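## 6. Comparing end effectors in the simulated kitchen

Section 6 covers swapping the end effector on the simulated arm and running the same reach task with each one. Complete Section 5 (arm model and joint limits) before you start. The steps apply to the Vetico five-finger hand model and to the Zarei parallel gripper model. Other models load, but their contact settings have not been checked.

### 6.1 Before you begin

- The Grerereck controller must be stopped, not paused. A paused controller keeps the old tool offset in memory.
- Save any open task file. Changing the end effector reloads the kitchen and discards unsaved object positions.
- Set the random seed to 2584 if you want your results to line up with the reference logs.

### 6.2 Loading the end effector

1. Open the **Tool** tab and select **Detach current**.
2. Choose the new model from the list. Wait for the status field to read `READY`.
3. Enter the tool offset printed on the model sheet. The parallel gripper uses 170 mm, measured from the wrist flange to the fingertips. The hand reads its offset from the model file, and the field is grayed out.
4. Select **Apply**, then **Home**.
5. Check that the arm stops clear of the counter. If it does not, the offset is wrong. Return to step 3.

**Caution:** Do not copy a tool offset from one model to another. In simulation the result is a failed run. On the real arm the same file will drive the fingers into the work surface.

### 6.3 Running the cabinet reach

The cabinet reach tests whether a tool can enter an open cabinet and approach a bottle without touching the cabinet walls. The goal pose is the same for both tools, but the approach pose is not. The hand goes in with its fingers straight and together, and the thumb stays out to the side until the fingers are past the cabinet's lower edge as seen from the overhead view.

1. Load `cabinet_reach` from the task list.
2. Set the view to **Overhead**.
3. For the hand, set the preshape to **Flat**. For the gripper, set the opening to **Full**.
4. Select **Step** and advance the arm until the fingers overlap the cabinet interior.
5. Stop before contact. Compare the gap between the fingers and the bottle with the value in the **Clearance** field. 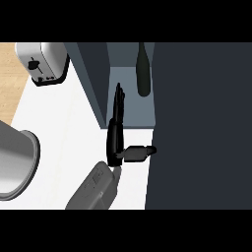 6. If the clearance is acceptable, select **Run to contact**. If it is not, select **Back off**, adjust the wrist angle, and repeat from step 4.
7. Save the log under the tool name and the seed.

**Note:** The Overhead view does not show height. Switch to **Side** at least once per run to confirm that the fingers are not dragging on the cabinet floor. Contact with the floor is reported as event code 2, which the log viewer hides by default. To show it, open **Filter** and clear **Minor events**.

### 6.4 Reading the results

Each log has one line per control step. The columns used for comparison are:

| Column | Meaning |
|---|---|
| `clr_min` | Smallest distance between the tool and any cabinet wall |
| `t_contact` | Time from start of approach to first contact with the bottle |
| `slip` | Movement of the bottle relative to the tool after the grasp closes |
| `evt` | Event code; blank if none |

Compare `clr_min` first. A run with a low slip value but wall contact during the approach counts as a failed run and must be left out of the average.

The thumb is usually the limiting part on the hand. Its tip stands well outside the width of the palm in the Flat preshape, so a wrist angle that suits the gripper may bring the thumb too close to a neighboring surface. Check the thumb link separately by selecting it in the **Links** panel.

**Note:** Slip values from the two tools can be compared only if both runs used the same friction table. The Skikik table is the default from version 2 onward. Logs made with earlier versions must be run again.

### 6.5 Common faults

**Status stays at `LOADING`.** The controller was paused, not stopped. Stop it and reload the model.

**Fingers spread during the approach.** The preshape was set before the task was loaded. Loading a task resets it to **Open**. Set it again.

**Clearance field shows dashes.** No target object is selected. Click the bottle in the object list, then step the arm once.

**Arm will not leave home.** The goal pose is out of reach with the current offset. Check the entry made in 6.2, step 3.

Section revised July 15, 2019. Procedure: Hajar Shehata. Log format: Gerrit Nijs. Continue with Section 7, Camera placement.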